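Buscamos participantes para un estudio sobre cómo guardamos las cosas en casa

¿Tienes un cajón en la cocina que solo abre bien si empujas algo hacia el fondo? ¿Has cambiado las tapas de sitio tres veces y siguen sin caber? Entonces queremos conocerte.

En Ikilden, el taller de investigación doméstica de Stesport, llevamos tiempo dándole vueltas a una pregunta muy sencilla: dónde pone la gente las cosas que no tienen un sitio evidente. El papel de aluminio, las pilas, los manteles individuales, las bolsas que guardamos dentro de otra bolsa. Nos encanta este tema (ya se nota, ¿verdad?) y este año, por fin, vamos a poder estudiarlo con calma y con hogares de verdad.

El proyecto se llama Aoki y arranca en abril. Para esta primera ronda buscamos 74 hogares de Stesport y del barrio de Rancombe, de todos los tamaños y con todos los niveles de orden. Nos interesan tanto las despensas con etiquetas como los armarios que se cierran con la rodilla.

En qué consiste

La participación dura seis semanas y se hace casi toda desde casa. Al principio te visitamos una tarde, durante una hora y media más o menos, para ver contigo dos espacios que tú elijas: la cocina, el trastero, el mueble del recibidor, lo que quieras. Miramos, preguntamos y tomamos notas. No vamos a ordenar nada ni a darte consejos, salvo que nos los pidas al terminar.

Después llevarás un diario breve. Cada vez que cambies una cosa de sitio, compres un organizador o pierdas la paciencia buscando las tijeras, lo apuntas en un par de líneas. Puedes hacerlo en el cuaderno que te entregamos o grabando notas de voz - hay gente que piensa mejor hablando, y nos viene igual de bien.

A mitad del estudio hay un taller en grupo en nuestro local de Rancombe, de 18:00 a 20:30, con merienda. Trabajamos con objetos corrientes y probamos usos distintos del que traían de fábrica. En la ronda piloto fue la parte favorita de casi todo el mundo, y salieron ideas estupendas con escurreplatos, zapateros, barras de cortina y material de oficina. 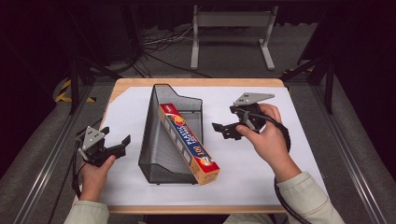
Un revistero de malla negra con una caja de film transparente.

Terminamos con una segunda visita, más corta, para repasar juntos el diario y ver qué ha cambiado y qué ha vuelto a donde estaba. Las dos cosas nos parecen igual de interesantes.

A quién buscamos

Personas mayores de edad que vivan en Stesport o en Rancombe y que piensen seguir en la misma vivienda hasta finales de junio. Da lo mismo que sea propia, de alquiler o compartida. Si compartes piso, necesitamos que el resto de convivientes esté de acuerdo con las visitas, aunque no participen.

Tenemos especial interés en:
- hogares de una sola persona
- familias con niños menores de seis años
- personas que cocinan con una mano o en silla de ruedas
- viviendas con cocinas muy pequeñas
- gente que se haya mudado hace menos de un año

No hace falta ninguna experiencia previa y, por favor, ¡no recojas antes de que lleguemos! Nos sirve mucho más la cocina de un día cualquiera.

Qué recibes

Cada hogar recibe 464 euros, en dos pagos: la mitad después del taller y la otra mitad tras la última visita. Si tienes que dejar el estudio antes, cobras la parte que hayas completado. El desplazamiento al taller corre de nuestra cuenta y habrá un espacio con monitores para quien venga con niños, si nos avisas al inscribirte.

También te enviaremos los resultados, que en otoño se publicarán en un cuaderno ilustrado. El anterior, dedicado a los recibidores, recogía 1.968 anotaciones de diarios y todavía nos escriben lectores para contarnos dónde dejan las llaves.

Tus datos

Las notas y grabaciones se guardan sin tu nombre ni tu dirección. Solo fotografiamos los espacios que tú nos indiques, nunca a las personas, y puedes pedirnos que borremos cualquier foto sin dar explicaciones. Antes de empezar firmaremos un documento de consentimiento que podrás leer en casa con tiempo.

Cómo apuntarte

Rellena el formulario de la página de Aoki o pasa por el mostrador de Ikilden, de 10:00 a 14:00. Te preguntaremos con quién vives, qué dos espacios te gustaría enseñarnos y qué objeto de tu casa no sabes dónde meter. Esta última pregunta es obligatoria y leemos todas las respuestas con muchísimo gusto.

Quedan 23 plazas, la mayoría en Rancombe. Contestamos a todas las solicitudes en el plazo de una semana, también cuando el grupo está completo - en ese caso, si quieres, guardamos tus datos para la ronda siguiente, que tratará de los trasteros.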